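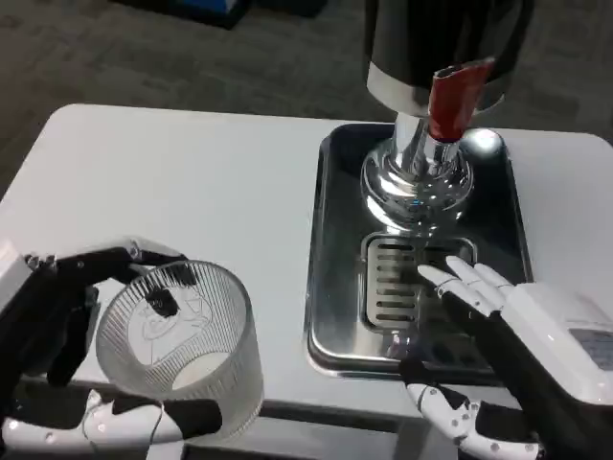 September 16, 2024
By the subtitle desk, Jotik

Subtitling the Rana reunion: notes for the Jutville talk

Start slowly. Wait until the door is closed. Thank the people who invited us. Say that English is my second language and that I will read some parts from the paper. If I go too fast, please raise a hand.

First, ask who has seen Rana. If most have, skip the next part.

For those who have not: Rana is a dating programme. The couples live in one big house in Pronbridge and each week one person must leave. The last episode is recorded, but the reunion comes directly after it and is live. All the people who left come back, sit on two long sofas and talk about what was done to them. Many viewers like the reunion more than the series. I am one of them, and I can say this although I am paid to watch it.

I have worked on the subtitles for three series. I will talk only about the July reunion, which was the hardest evening I have had in this job.

How the work is divided

For the recorded episodes we receive the picture several days before. There is time to listen again, to ask the production office how a nickname is spelt, and to move a subtitle so that it does not cover a face. A sad scene needs this care. When somebody is crying and says one word, the word must come when she says it. If it comes earlier, the viewer has read the end before the person has spoken it.

For the live part we have nothing of this. One of us listens in headphones and repeats every sentence in a flat voice, with the punctuation spoken aloud, and the software makes text from that voice. A second person corrects the worst mistakes while the text goes out. After fifteen minutes we change places. Longer is possible but the quality goes down quickly and the one who is speaking does not notice it.

(Do the demonstration. Read the sentence about the letter in the flat voice: "I never read the letter comma you never gave me the letter full stop new speaker that is a lie full stop". People usually laugh. Wait for it to finish.)

The evening itself

The reunion sent out 1,713 subtitles. Before the repeat next morning we changed 464 of them. I show this number because I think it is fair to show it. Many of the changes were small: a comma, a colour, a name with the wrong vowel. Some were not small.

The worst part lasted 27 minutes. The presenter asked the runner-up one simple question, whether she had known about the phone call before the final. She answered, then her former partner answered, then both sofas answered. At one time I could hear five voices and I could follow two.

Explain the rule here. In our guide it says: follow the person whom the camera shows. This is a good rule in a studio interview. At a reunion the camera often shows the person who is listening, as her face is the interesting thing. So the text gave the words of one person and the picture gave the face of another, and viewers who depend on the subtitles believed that she had said "I would do it again". She did not say it. He said it, from the other sofa.

Pause. Then say what happened afterwards. We received complaints the same night, most of them polite. One viewer wrote that she had been angry with the wrong person until breakfast. I have kept this message above my desk.

Colours

Each main speaker has a colour: white, yellow, cyan, green. With four colours and two full sofas, somebody must share. In July we gave yellow to both of the sisters, which was my decision and a poor one. For the next reunion the colours will go to the people in the quarrel, and everybody else will be white with the name written before the sentence. It takes more space on the screen. We tried it on the old recording and found it easier to read.

Swearing

This question always comes, so answer it before they ask. If the sound is covered by a beep, we write the beep. If the word is heard, we write the word. We do not make the text cleaner than the sound. A deaf viewer has the same right to be shocked as the person beside her on the sofa.

Applause and silence

The small labels are more difficult than they look. "Applause" is easy. But there was a moment when the winner came in and a part of the audience clapped and a part did not, and it was this which the newspapers wrote about later. I wrote "applause". In the repeat it says "some applause". I am still thinking if this is correct, or if the word "some" is already an opinion. Ask the room what they would write. Let them talk for a few minutes, it is usually the best part.

If there is time

Tell about the song. The house song is played at every farewell and we have the words typed and ready. In July they played a slow version with the second verse first, and our words came out in the old order. Only a few viewers noticed, but the singer's mother was one of them.

What we have asked the production for

A seating plan, one day before. The list of names with the spelling checked. A separate sound line from the presenter's microphone, so that at least her questions are clean. We have received the first two. The third is promised for the next reunion.

Questions. Repeat each question aloud before answering, for the people at the back and for the person who is typing our subtitles this evening.

Leave the sheet with the two versions of the sofa quarrel on the table by the door. Collect the headphones.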